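Home | Log | Datasets | Notes | Contact

Wednesday: shelf set, second pass

6 min read 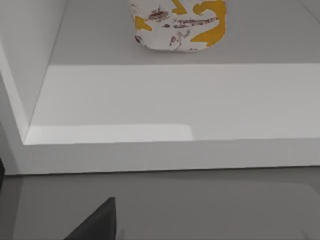 Wrist view, shelf scene, patterned object on the upper tier.

Started at 7:40. The overnight job had finished and the queue was clear, so I went straight into the shelf set. Project is still Harnolen, the tabletop and storage tasks. The target for this block is 500 accepted demonstrations in simulation before any training run gets scheduled. As of last night the accepted count was well short of that, and a lot of what had been accepted needed a second look.

First job was the review. Opened the rejects from the previous session and sorted them by cause. Of 38 rejects, 27 were the same thing: the object leaves the wrist view before the gripper closes, and the operator finishes the grasp from the overhead view alone. The success check passes those. The reviewer script does not, and I agree with the script. A policy that gets the wrist stream as its main input will learn very little from a stretch of plain white shelf.

The shelf is a poor subject for a wrist camera. Nearly everything in it is white or pale gray. The floor, the side wall and the front lip separate mostly by shading, and the front left part of the floor takes a bright highlight that flattens it further. The object is white too, with yellow and maroon on it, and those markings are the only strong color in view. In the start pose I was using this morning its top is already out of the picture. You get the lower body and the base, and one finger of the gripper down at the lower left.

Tried two changes.

Change one: raise the start pose and pitch the wrist back slightly. This brings more of the object in but loses the lip of the shelf, and the lip is what I steer by when going in. Clipped it twice in the first few attempts. Reverted.

Change two: leave the start pose alone, add a waypoint short of the shelf, and hold there until the whole object is in the wrist view. Slower, but the clips were clean. Kept it. Episode length goes up and I will have to raise the step limit in the config, which was set for the table tasks and is too tight for this anyway.

Recorded until 11:30 with the waypoint. Trigger felt sticky on the left controller, so I swapped to the spare. The spare drifts a little in yaw. Recentered at the start of every batch and wrote that into the session notes, in case it shows up later as a bias in the approach angle.

Afternoon was randomization. Object position on the upper tier was being sampled from a box that I think someone copied from the table config. Narrowed it so the base stays fully supported, and widened the rotation to the full circle. Rotation matters with this object. The markings differ from side to side, and I would prefer that the model not fix on one yellow curve as the place to grab. Lighting intensity is now sampled too. Surface color on the shelf stays fixed until there is a baseline.

Wrote three versions of the task instruction and could not settle on one. "Pick up the cup" is wrong if people read the thing as a jar or a vase, and they do. The Ahn annotation sheet has it under all three names. Went with "pick up the white object with yellow markings" for the main set and put the other wordings in the paraphrase file.

Prastavton loader crashed at 4:15 on an episode with a missing depth channel. Patched it to skip and log. The bad episode was one of mine, saved while the disk was near full. Moved the old Priremby exports off that drive, which freed enough for the rest of the week.

Still open:
- raise step limit, rerun validation on the waypoint clips
- relabel the 27, do not delete them
- check yaw on the spare controller against the fixture
- ask whether the overhead stream stays in the release

Stopped at 5:50. Validation is running.

Comments (3)

gridlock_ik
Why keep the 27? If the reviewer script fails them I would drop them from the index.

shelfbound
We had the same trouble with white on white. Sampling the shelf color early helped us more than lighting did. Worth trying before the full set is recorded.

tmp_operator
What step limit did you end up with?

Previous entry | Next entry | Back to log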